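The old ropewalk at Prurkholm is taking guests again

December 14, 2020

I've been boring my friends about the Prurkholm ropewalk for most of the year, so it's a treat to finally write it up properly. The long brick building down by the harbor, the one with all the little windows, has been turned into a guesthouse, and bookings opened this morning. I walked over before breakfast to see if the sign was up. It was, and it's blue, and I like it.

If you don't know Prurkholm, it's the last stop on the coast bus, past the salt marsh and the boatyard. Most visitors get off two stops earlier for the beach and never make it this far, which has always suited the herons. The ropewalk was where they twisted line for the fishing boats, back when there was a proper fleet here. You need a very long, very straight room to make rope, and that's why the place looks like somebody set a church hall down and then pulled on both ends. It's 855 feet from the harbor door to the back wall – long enough that my aunt used to send us in there to run around when it rained.

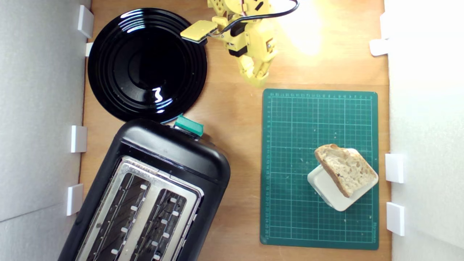
Rope making stopped before I was born, and after that it was a net store, then a place to keep boats over the winter, and then not much of anything. The roof over the harbor end started letting in water, and for a long time I figured that was that. Then the Takier company came along. They already run a converted customs house farther up the coast (I stayed there once and slept like a log), and they took on a long lease and got started on the roof in February.

There are 19 rooms, all of them along the seaward side. A corridor runs the whole way down the other side, and they've kept the original floorboards in it, grooves and all. The grooves come from the sleds that used to get dragged up and down with the rope tied on. I went to the preview evening and spent far too long looking at the floor while everyone else was at the snack table. The rooms themselves are plain and pretty, with white walls, wool blankets and deep window seats. The ones at the harbor end get the morning sun and also the noise from the fish dock, so bring earplugs or plan on getting up early. If it were me I'd ask for something in the middle.

A few practical bits, for anybody thinking about a trip:

Getting there. The coast bus stops right outside, and the last one back to town leaves early in the evening, so check before you settle in for a long dinner. There's parking behind the boatyard but it's tight, and the surface is mostly puddles this time of year.

Breakfast. It's included with every room and for now it comes to your door in a basket, with no shared dining room until things are more normal. Bread is from the village bakery, and there's smoked fish if you ask the night before.

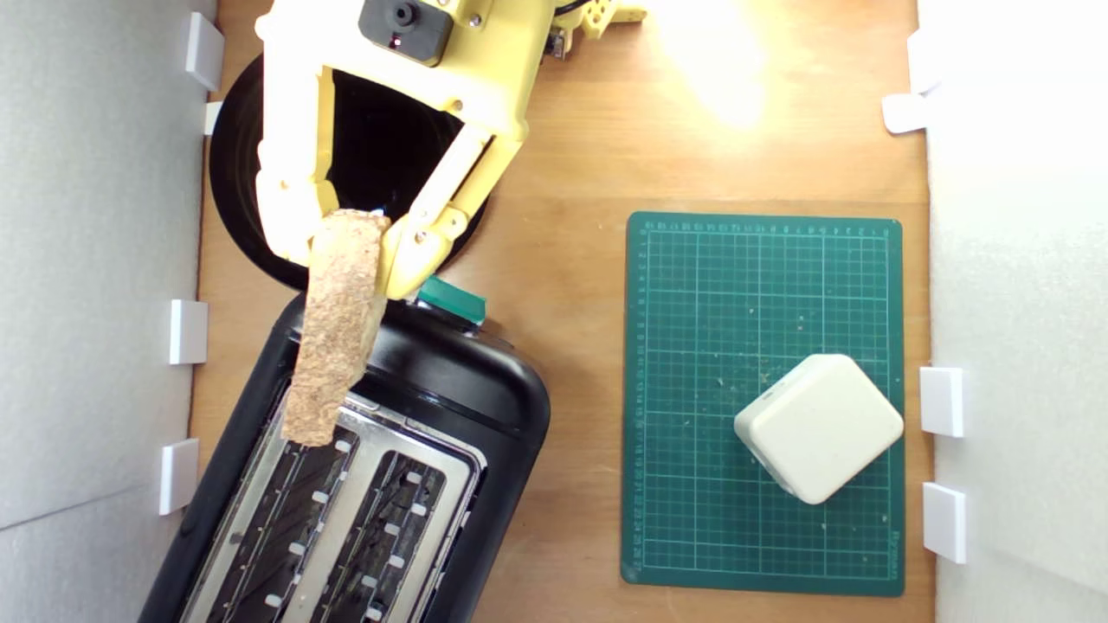
Dogs. Yes, in two of the ground-floor rooms, the ones nearest the back gate. You can be on the marsh path in a minute from there.

Stairs. Almost none, hooray! The building is all on one level except for the lookout room over the harbor door, which has a steep little staircase and a rope for a handrail.

Now, food, which is what I really wanted to get to. The harbor end of the building is going to be a café called Hồ, and it'll be open to everybody, guests or not. The name is Vietnamese for lake, and the people opening it ran a tiny lunch counter in town that I miss terribly. They're doing soup, rice plates and coffee with condensed milk, plus toast and eggs for the less adventurous, and to begin with it's takeout from the window only. I had a cup of the broth at the preview and I've been thinking about it ever since. Come spring they hope to put tables out on the quay, if the gulls can be reasoned with.

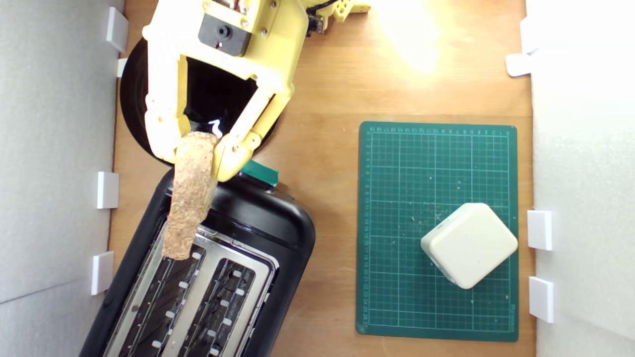 A yellow gripper with its two jointed fingers angled inward.

The other new arrival is Biratano, a walking outfit that does slow guided trips along the marsh and out to the old beacon. They've had a hut by the boatyard for a couple of summers and they're moving into the gatehouse, where you'll be able to borrow boots and binoculars. The beacon walk takes roughly 2 hours if you don't stop, and you will stop, particularly in winter when the geese are in. Groups are being kept small for the moment, and you have to book ahead. I've done the walk in sleet and I've done it in sunshine and I would pick the sleet, but I may be alone in that.

Not everybody in the village is thrilled, I should say. There are people who would've liked to see at least part of the ropewalk stay a working building, and I do get it. A corner by the back wall has been set aside for the old spinning gear, with the hooks and the big wooden wheel cleaned up and put back where they used to stand, and there's talk of showing people how rope was made once it's okay to have a crowd indoors. I hope that happens. A guesthouse is lovely, but the rope is the whole reason the place is there.
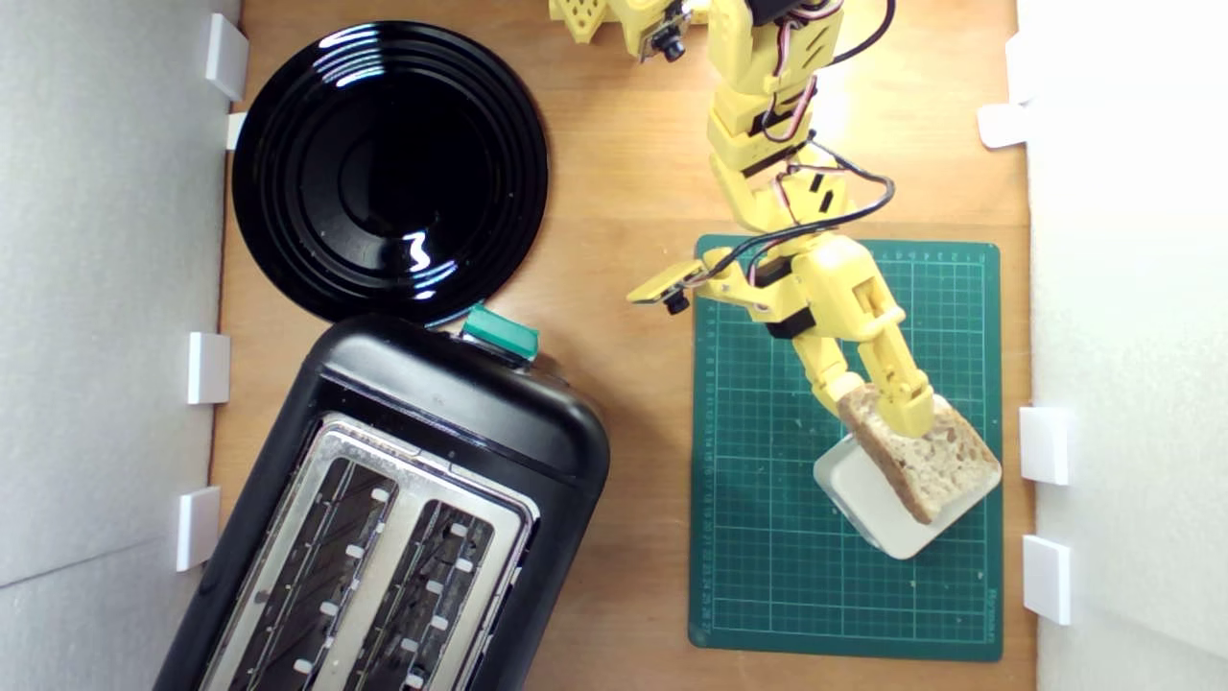 Bread in the gripper, with the black plate and toaster on the left.

Rooms can be booked by phone or at the front desk, and locals get 20 percent off through the end of winter, which includes anyone with an address along the coast bus route. Midweek nights are the easiest to get. The café window opens at eight each morning and shuts when the soup's gone, and from what I saw at the preview that could be pretty early, so don't dawdle.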